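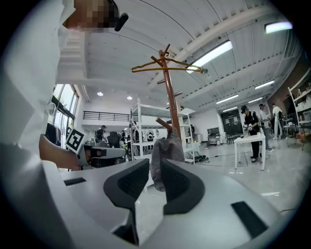 We're collecting demonstrations for garment handling with hand-held grippers. Notes from the first 800 episodes of the hanger task, posted in pieces because the full write-up will take me until November.

The task, as written on the task card: take a garment or cloth, get it onto or off a wire hanger, with the hanger on a standing coat rack. Two hands, one gripper in each. An episode starts with both grippers open and ends with both grippers open. Everything between is up to the operator.

Why a coat rack and not a closet rail. A rail constrains the hanger to one axis and the policy learns to lean on that. On a rack peg the hanger swings, tips and occasionally comes off. We want those states in the data. The first model, trained on rail data only, had no idea what to do with a hanger that was rotating.

Thin wire hangers are harder than they look. The wire sits in the view as a line a few pixels wide and disappears against a bright ceiling. We tried thick plastic ones for a week. Success went up and transfer to wire went down, so wire is back in the mix.

Pose tracking. The square markers help when the other gripper is in view and do nothing when it isn't. In the hanger task the hands cross often, and a cloth between them will cover a marker for 2 seconds at a time. Our tracker (Tornier, in-house) bridges short gaps from the inertial data. Past that we flag the episode for review.

Of the 800 episodes, 29 were dropped for tracking loss. I expected more. Nearly all of them were cases where the operator turned their back to the room to get around the rack. The map is built from what the camera sees, and a close-up of a blank wall gives it very little to hold on to.

Several stations run in the same room at Curkwood. This is deliberate. People walk through the background, lights are on or off, somebody moves a shelf. A policy that has only seen a clean backdrop falls apart the first time a person stands behind the table. Ours saw people from the start.

The cost is that operators get in each other's way. We now keep 8 feet between stations, marked on the plan and checked at the start of each shift. Cables are the other problem. Anything lying across a walking path gets rerouted or taped before recording.

Cloth. Gray on a pale background is the worst case for the segmentation we use in labeling. It is also a very common kind of cloth, so it stays. The cloth set is rotated at noon and again at 4 pm. Fresh laundry folds along its creases and handled laundry doesn't, and the policy can tell the difference even if you can't.

Grasp width is the signal I'd pay most attention to if I were starting over. With soft material the fingers close nearly all the way whether or not anything is between them. Width alone will not tell you if you have the cloth. Wada, the labeling tool, now shows width and image side by side, and annotators mark the moment of contact by hand. Slow, but the automatic version was wrong too often to use.

On operator instructions: fewer is better. The first task card had a full page on how to approach the hanger. Everyone followed it and we got the same trajectory over and over. The current card is four lines. Variation in approach angle went up right away and the failures became more useful.

We keep failures. If a cloth slips off and the operator picks it up and tries again, that's one episode, recovery included. The only thing we cut is talking to a colleague with the grippers parked in midair – those idle stretches teach the model to wait, and it learned that very well the first time.

Open question for anyone doing similar work: how do you handle speed? Our operators get faster through a shift. Rasidov, the training stack, resamples to a fixed rate, but it does not normalize how quickly a person moves. I have tried time-warping on a subset – mixed results, worse on the release phase.

Next batch adds shirts with buttons and a second type of rack. Same room, same card. I'll post the numbers in this thread when they're in.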